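The Case for Leaving the Clamps On

Every cell I have been responsible for has had a period in its life when nothing was bolted down for good. The bin was held with whatever clamps were in the drawer, the cables were tied where they happened to hang, and the corner of the bin was marked with tape. The usual view is that this period should be as short as possible. I think it should be longer, and that most of the trouble I have been called out to fix in small picking cells comes from ending it too soon.

The cell I have in mind is a bin-picking station at the Wullport shop. We call it Rovero. It takes short bars out of an open bin with a two-color mix, one arm, one gripper with soft fingers. The parts are light and the cycle is slow. On paper it is the easiest cell in the building, and in its first version it was also the one with the most logged stops.

The first version had a welded bracket. The bin dropped into it, two pins located it, and the drawing gave its position to a tenth of a millimeter. The bracket was good work. It was also in the wrong place. The wrist could reach the floor of the bin everywhere except along the wall nearest the base, where the joint housing came too close to the rim and the controller refused the move. We knew this in the first week. We lived with it for a whole season, because moving the bracket meant a work order, a grinder and a day of downtime. The path was rewritten several times to get around a fault that a shift of the bin would have removed.

When the cell was rebuilt in August, the bracket went in the scrap and the bin went on a plain wooden top with bar clamps. The tape came next, stuck down beside a front corner so that the bin could be put back after it was lifted out. We tried positions until the arm could work the whole floor, walls included. I logged 2,416 attempts over that stretch, of which 93 ended in a stop. I would not quote that as a reliability figure, as the setup changed under it the whole time. Its use was in showing where the stops came from. 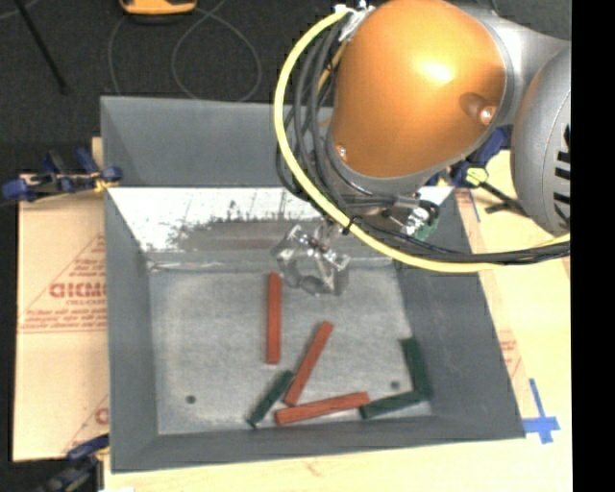 The Rovero cell in its clamped state, with the gripper above the bin floor and the cable bundle looped outside the arm.

Most of them came from the cables. A rigid bracket gives the impression that the hard part of a cell is locating the work, and in my experience the hard part is the harness. The arm has a thick yellow cable and a bundle of thinner black ones, and they have to go somewhere when the wrist turns. If the loop is too short, it pulls at the end of the turn. If it is too long, it sags into the space above the bin and drags on the rim or gets in the way of the fingers. The right length depends on the path, the path depends on where the bin is, and so the harness cannot be finished until the bin is settled. Anyone who dresses the cables first will do it twice.

The answer is to tie lightly, run, look, and tie again. Baert, the shop that does our outside maintenance, would like to see a cable guide with proper clips from the start. They are right about the end state. A guide protects the jacket and looks the same after every service visit. But a guide fitted early fixes a bend that was guessed, and a cable flexed at the wrong radius for 1,000 cycles will tell you less about the final cell than an ugly loop that was adjusted each morning.

There are fair objections. A clamp can loosen. Tape lifts at the edges and collects dirt, and a corner mark gives you position but says very little about angle unless the strip is long. A cell with loose hardware around it also invites people to nudge things, and a bin that has been nudged looks the same as one that has not. The Fuleo line next door lost most of a shift to exactly that. Someone turned the bin end for end after cleaning it, the part locations were taught from the old orientation, and the arm spent the afternoon pressing down on a wall.

My reply is that these are reasons for a routine, and the routine is short. At the start of each shift, check each clamp by hand and do not trust the look of the bar. Compare the bin with its mark. Run the arm at low speed through the far corners with the bin empty, and watch the cables during that run instead of the gripper. Cut tie ends flush, which we are still bad at. Write down any change to the bin position or the cable length on the same sheet, on the same line, so that the next person does not treat them as separate matters.

I would also set a condition for ending the loose period, and I would make it a condition and not a date. Ours is 3 full shifts with no change to the bin, the ties or the path. Any change starts the count again. Managers dislike this, as it cannot be put on a schedule. A date can be, and the welded bracket met its date.

The same goes for the gripper. The clear fingers on this one are soft and curved, and they wear. A worn finger closes a little differently, which can look like a position error. If the bin is on clamps, the temptation is to move the bin. Change the fingers first, run the check, and move the bin only if the miss is still there. On the old bracket that temptation did not exist, and I will grant it as a point in the bracket's favor.

Rovero will get a bracket again. It will be slotted, with room to shift in both directions, and the cable guide will be ordered after the bracket is in and the loop has been measured on the arm at full turn. Until then the clamps stay on, and the sheet stays taped to the cabinet door.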